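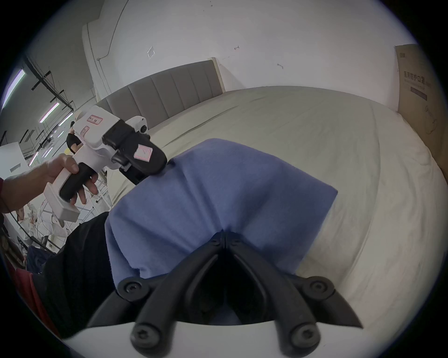
Kusex：Pikstead 之夜嘉宾数据

大家好，欢迎来到这个又小又偏门的数据仓库。Kusex 收的是老谈话节目《Pikstead 之夜》的嘉宾出场记录，谁在哪一期上过沙发、带着什么作品来宣传、有没有唱歌、有没有陪主持人玩那个很傻的转盘，都在里面。节目在 Hillville 本地台播过4季，我小时候跟着家里人看，长大以后想查某一期到底请了谁，网上什么都搜不到，只好自己动手（然后就收不住了）。

目前是223期，877条出场记录。

里面有什么

解压以后有三张表，都是 UTF-8 编码的 CSV，逗号分隔，第一行是表头。

episodes.csv：一期一行。季号、期号、播出月份、片长、有没有特别主题（圣诞、颁奖季、观众点播之类）。

appearances.csv：主表，一位嘉宾在一期里出场一次算一行。同一个人来过五次就有五行，请不要直接拿行数当人数用，我收到过好几封邮件都是栽在这里。

works.csv：嘉宾来宣传的作品。唱片、电影、电视剧、巡演、自传，还有一本菜谱。通过 appearance_id 跟主表连起来。有人一口气宣传三样东西，所以是一对多。

appearances.csv 的字段

appearance_id：出场编号，全表唯一，发布以后不会再改。
episode_id：对应 episodes.csv。
guest_id：嘉宾编号。艺名换过的人用同一个编号，夫妻档、组合各有自己的编号，成员单独来的时候再用个人编号。
credit_name：片尾字幕怎么写我就怎么录，拼错了也照录。
credit_name_fixed：我改过的写法。跟上一栏一样的话就留空。
seat_order：出场顺序，从1开始。临时从观众席拉上来的写 X。
role：guest、musical、panel、surprise 四选一。
sang：唱没唱。y、n，或者 u（不知道）。
wheel：玩没玩转盘，取值同上。
source：这一行的依据，见下面。
note：随手写的备注，中英文混着来，别指望它整齐。

数据从哪儿来

主要来源有三种。第一种是家用录像带翻录，我自己攒的加上网友寄来的，画质一言难尽，好在片尾字幕多半能看清。第二种是 Hillville 当年的节目预告小报，每周一张，上面印着嘉宾名单。第三种是 Chung 合集，一位老观众边看边记的剪报本，扫描件已经取得同意，可以用来整理数据，但是扫描件本身不在仓库里，也请别来问我要。

source 这一栏就对应这三种：tape、listing、chung。同一期有录像带的话一律以录像带为准，小报是播出前印的，嘉宾临时来不了是常有的事，拿预告当事实会闹笑话。第二季有一期，小报上写的是一位歌剧演员，录像带里坐着的是个养鹦鹉的喜剧演员，鹦鹉还抢了半场戏！鹦鹉没有单独的 guest_id，我纠结过，最后写进了 note。

有78条记录只有小报这一种依据，source 是 listing，sang 和 wheel 全部填 u。做统计的朋友建议先把这些筛掉，或者起码单独看一眼。

怎么用

随便什么能读 CSV 的工具都行。我自己用 Python 加 pandas，读进来以后先按 episode_id 合并前两张表，再按 seat_order 排序，就能看到一期节目从头到尾的样子。注意 seat_order 里有字母 X，读的时候要指定成字符串，要不然有的工具会给你变成空值，排序也跟着乱掉。

如果用电子表格软件直接双击打开，中文备注有可能变成乱码，走“导入数据”那个菜单，编码选 UTF-8 就好了。还有，appearance_id 前面有零，别让软件自作主张当成数字。

适合拿来干嘛

我知道有人用它画过嘉宾之间的同台关系图，特别好看，同台次数最多的是几位常驻 panel 嘉宾，跟我小时候的印象完全对得上。也有人拿 works.csv 看宣传周期：唱片发行前后多久上节目，电影又是什么时候。还可以用来练手做姓名消歧，credit_name 里各种拼法应有尽有，当练习题挺合适的。

不太适合的用途也说一下。它只是一个地方台的一档节目，请谁不请谁跟制作预算、跟谁刚好路过 Hillville 巡演关系很大，拿它推断整个娱乐圈谁红谁不红，结论会很歪。里面也没有收视率，没有片酬，这两样我一点数据都没有。

关于隐私

表里只有节目里公开播出过的内容，也就是名字、出场和作品。婚姻状况、健康、家里的事一概不收，哪怕嘉宾自己在沙发上讲了半个钟头。早年谈话节目问的问题放到现在听，有些真的让人坐立不安，我不想把那些东西变成可以检索的一栏。观众席里被拉上来的普通观众，名字统一写成 audience member，不保留原名。

嘉宾本人或者家属希望修改、删除某条记录的，写信来说一声就行，不用解释理由。删掉的编号空着，不会再分给别人。

已知的毛病

第一季的片长不可靠，有的录像带掐了广告，有的没掐，我当时没分开记，后悔也晚了。

播出月份按首播算，但是有几期我只找到重播的带子，月份是照小报推出来的，note 里写了 month from listing。

双人组合什么时候算一条、什么时候拆成两条，我前后标准不完全一样。现在的规矩是一起坐下来聊就算组合，分开聊就拆。老记录改了一部分，还没改完。

sang 这一栏，跟着主持人哼两句算不算唱？目前算 n。有朋友强烈反对，讨论串还开着，欢迎来吵。

works.csv 里的作品名，外语片有时候录的是原名，有时候录的是当地上映名，请不要拿名字直接去对别的数据库。

想帮忙的话

最缺的是第三季后半段的录像带，再模糊也要，只要片尾字幕还在。别寄原带！先写信，我告诉你怎么翻录，带子放了这么多年很脆，寄丢一盘我能难过半年。

改错误的话直接提交修改，一次改一件事，在说明里写上期号和依据。“我记得是这样”我很愿意听，可以写进讨论串，不过进表格还是需要录像带、小报或者剪报里的一样。新增记录的编号请留空，由我合并的时候统一分配，两个人同时编号撞上过一次，收拾了一个晚上。

许可

三张表可以自由使用、修改、转发，商用也行，注明 Kusex 就好。节目本身的版权不归我，仓库里没有任何视频、音频和截图，以后也不会放。

更新情况

六月这一版补了第二季的转盘数据，统一了 role 的写法（以前 musical 和 music 混着用，写过筛选脚本的朋友麻烦改一下），又合并了几位换过艺名的嘉宾。被合并的旧 guest_id 列在 merged.txt 里，左边旧编号，右边新编号。

下一版打算加一栏 host，第四季有几期是代班主持，现在只写在 note 里，查起来太费劲。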